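Setting up your first belt pick with the Jondeck hand kit
By Carys Vaughan, August 4, 2024

I've been waiting to write this one since May, when our Jondeck kit arrived, and I've had a grin on my face for most of the time since!

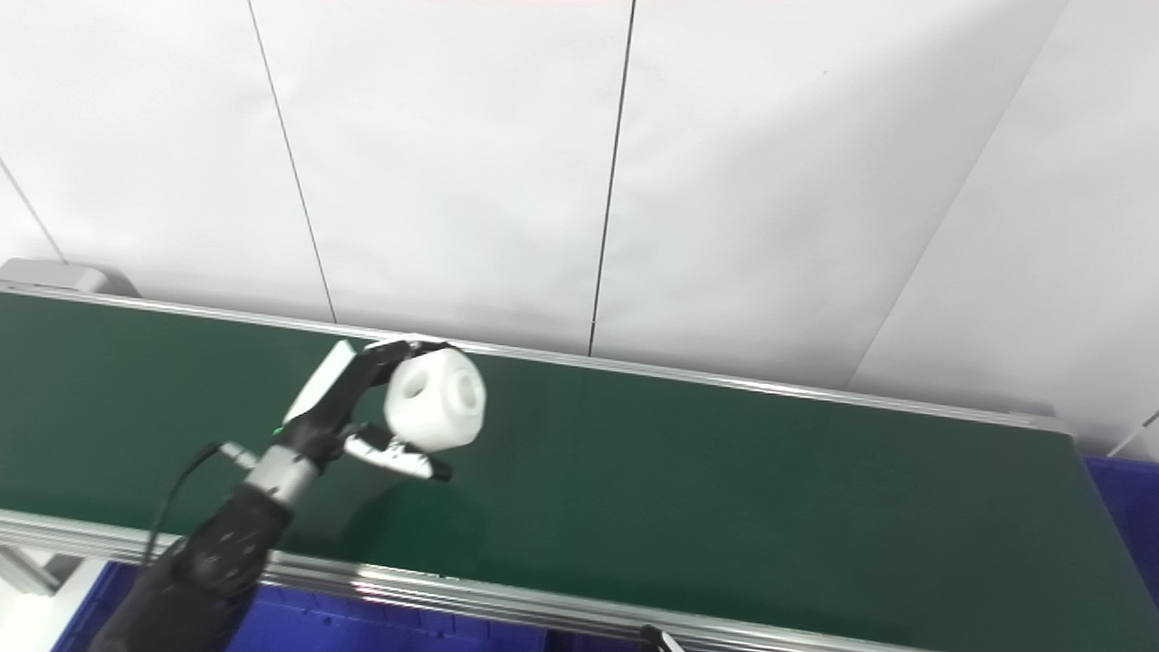
The kit gives you a multi-fingered hand, a wrist adapter and the Pelivent software, and you can go from an unopened carton to a working pick in one afternoon. I'll assume your arm is already bolted down and moving safely, and that your belt has a stop button you can reach without leaning over anything.

1. Mount the hand
Power everything off first. Fit the adapter to the wrist, line up the hand and tighten the screws a little at a time, going across the circle. Leave enough slack in the cable for a full wrist turn. I kept mine too short the first time and the joint stopped dead halfway round (my fault, and the manual does warn you).

2. Run the finger check
Open Pelivent and choose Hand, then Check. Each finger curls and opens in turn, with the thumb last. Watching this never gets old. If a finger stalls, run the check again before you touch any settings.

3. Teach the grip
Start with something chunky and light. A rounded 3D-printed block is perfect, and a hole or two in the sides is fine as long as the fingertips land on solid plastic. With the belt stopped, bring the hand over the part, set the thumb against one side and let the fingers close over the other. Save it as grip 8, which is the first free slot.

Start with the force low. Demetrio Cabello, who did our arm wiring, set his to 23 on the software scale and I've copied him ever since.

4. Lift, hold, put down
Lift just clear of the belt and wait. Then tilt the wrist slowly both ways. If the part slides, move the thumb in closer before you add force. Put it back down on the belt and repeat until you're bored.

5. Start the belt
Use the slowest speed, one part at a time. In Pelivent, turn on Follow and set the pick delay to 219 milliseconds, then adjust in small steps. Late grabs need a shorter delay. Early ones need a longer one.

A couple of gripes: the menus are slow to load, and error 2221 only says "hand fault" when it nearly always means a loose plug at the wrist. Check there first.

Next time I'll cover sorting into two bins, which I have working about as gracefully as a toddler with a spoon, but it does work!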